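Hi Marisol,

Second update on the Balura sweeping cell, covering the stretch from when the grant money landed through to the end of December. Lino has sent the spending sheet separately, so I'll stick to the bench and what we've been doing to keep it running (quite a lot, as you'll see!).

The task hasn't changed since the proposal. Red discs on the board, green T-pusher in the gripper, and the arm has to shove the lot through the gap between the black rails and into the grey tray behind. 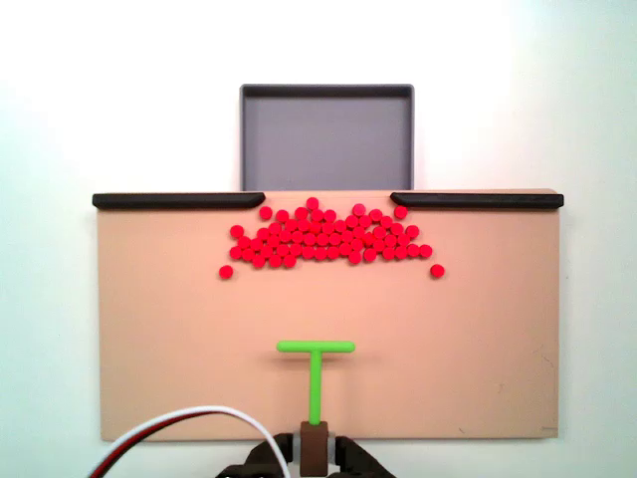
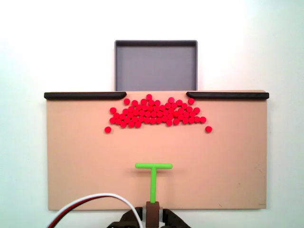 The pusher mount has eaten more of my time than anything else. The first version was a straight block with the stem pressed into it, and it would slowly work itself crooked over a morning of runs. A degree or two of lean at the stem is a lot by the time you get to the end of the crossbar, and we were getting sweeps that went nicely on the left and rode up over the discs on the right. Oisín recut the block with a tighter slot and we now check it against a little square before the first run of the day and again after lunch. It takes me a couple of minutes. I've also started swapping the block out every 2,000 sweeps whether it looks tired or not, and we've got 4 spares in the drawer, which should see us well into next term.

Cables were the other headache. We had the bundle tied down hard along the forearm and it kept tugging at the connector whenever the wrist rolled, so we'd lose the gripper signal halfway through a run and have to home everything. Solveig's fix was to let it hang in a big loose loop and only anchor it at the two ends. It looks messier, I'll admit, and you do have to keep an eye on it near the board, but the dropouts have stopped. I'd still like a proper spring-loaded cable support and there's a quote for one from Sandoval in Lino's sheet. No rush on that.

Board height: we shimmed the far side after Athina noticed the discs were collecting along the near edge overnight. The bench itself has a slope, so the shims are a stopgap until Nuston send someone to level the feet. They've been promised twice now. If you happen to be talking to them, a nudge would be very welcome.

Cleaning is dull but I've learned to respect it. Dust on the board makes the discs stick and then jump, so it gets a wipe with a dry microfibre cloth every morning, and the discs get a rinse in soapy water when they start to feel tacky. Please don't let anyone use the citrus spray from the kitchen. I tried it. We lost an afternoon to a greasy film.

Calibration is in better shape. The Ident routine used to take me 34 minutes and a fair bit of swearing, and with the new touch-off points on the rails I can do it in 25. Athina has written it up properly so I'm no longer the only one who can run it, and she did the last calibration by herself while I was off sick.

Still to do: level the bench, replace the left finger pad (it's worn shiny), and write a short checklist for the wall. I'd also like to try a slightly softer crossbar, but that can wait until the pad's done so we're only changing one thing at a time.

Give me a shout if you want to come and see it going. Mornings are best.

Cheers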